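작업 노트 / 도매 회선 속도 검증

2023년 10월 6일 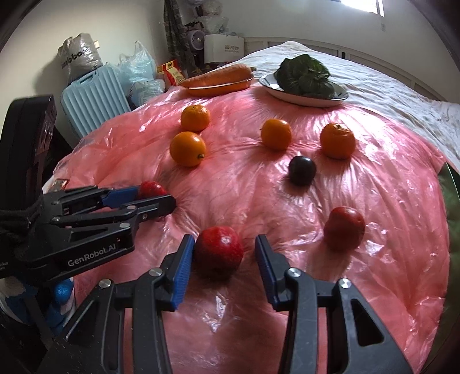
분홍 비닐 위의 사과와 집게 두 개

어제 하던 Flusen 교환국 구간 측정을 이어서 진행. 도매 제공 구리 회선 26개 중 장비에 물려 둔 것은 9개이고, 나머지는 포트 배정표가 와야 시작할 수 있다. 배정표는 Hosden 쪽에 두 번 요청했는데 아직 답이 없다.

오전에는 핸드오버 지점 혼잡만 봤다. 저녁 시간대 기록을 다시 돌려 보니 패킷 지연이 최대 200ms까지 올라간다. 6월 측정 때는 이런 값이 없었다. 그때는 Odera 라우터가 중간에 없었고 백홀 용량도 달랐으니 두 값을 그대로 비교하면 안 된다. 보고서 표에서 6월 열은 일단 빼 둔다.

비가격 조건 검토용 항목은 이렇게 정리했다.

- 회선당 최소 처리량: 측정 주기를 15분에서 5분으로 바꿔야 순간 저하가 잡힌다. 스크립트는 고쳤고 저장 용량은 확인 전.
- 장애 통보 시간: 소매 사업자가 받은 메일 시각을 기준으로 삼기로 함. 도매 포털의 등록 시각은 참고만.
- 회선 이전 절차: Aseck 양식이 구버전이라 VLAN 칸이 없다. 비고란에 적어서 제출.

오후에 회선 3개가 연달아 재동기화됐다. 모뎀 로그에는 SNR 마진 저하만 찍혀 있다. 같은 케이블 묶음인지 확인하려면 선로도가 필요해서 Wekesa Wanyama에게 사본을 부탁해 두었다. 받기 전까지는 원인란을 비워 둔다. 프로파일을 한 단계 낮추자는 의견이 있었지만, 지금 바꾸면 앞의 기록과 이어지지 않으므로 그대로 두고 본다.

시계 문제 하나. 측정 서버와 집계 서버가 4초 어긋나 있어서 NTP 설정을 같은 서버로 맞췄다. 오늘 오전 이전 로그는 집계할 때 보정할 것. 보정값은 공용 폴더의 readme에 적었다.

남은 일: 저장 용량 확인, 포트 배정표 재요청, 재동기화 회선 야간 로그 받기.

공유 9 · 댓글 3

댓글
선로담당: 그 구간 선로도는 개정본이 따로 있습니다. 도면 번호 뒤에 B가 붙은 걸로 보세요.
mj_net: 5분 주기면 로그 압축부터 켜야 할 겁니다. 우리 쪽은 그거 안 해서 디스크가 찼어요.
작성자: 압축 켰습니다. 도면은 B로 다시 요청할게요.

노트 검색 검색어를 입력하세요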